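3.2 Household survey and sorting practice

Participants were recruited through the tenants' newsletter in Gistholm and, from October, through flyers left in the lobbies of the Nisbet buildings. We sent 700 letters. Return rates differed between the two sites, and the Nisbet sample leans toward older tenants who had lived at the same address for more than 5 years. We did not weight for this. Each household filled in a diary of what it threw away and where, using the category list from the Terkus study with glass and ceramics merged, as pilot households could not keep them apart.

Diaries were kept for two weeks. Entries were made at the time of disposal where possible, though many respondents told us they filled in the whole day after dinner. Munro (Kenna Munro, unpublished notes) found the same habit in an earlier diary study and judged that it mostly affected small items such as bottle caps and tea bags. We left these items out of the analysis by weight but kept them in the analysis by count. 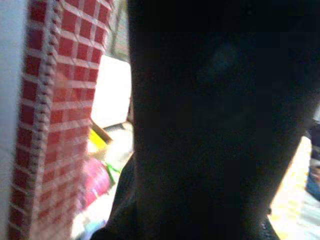 Figure 2. A tall red surface with a grid of white lines, at left.

Food waste was the category with the most disagreement between diaries and bin checks. Households tended to record cooked leftovers and to leave out peelings, which several of them did not think of as waste at all. Paper showed the reverse pattern – it was recorded with care, often down to single envelopes, but a good share of it was found in the general bin. About a third of the respondents who misplaced paper said that the paper bin was too far from the stairs.

The Cusex scale for attitudes to sorting was given at the start and again at the end. Scores changed little and did not predict diary accuracy at either site. Distance to the bins did, and it is treated as the main variable in Section 4. Floor level was also tested but is closely tied to distance in the Nisbet buildings – the older blocks have no rear exit – so the two are not entered together.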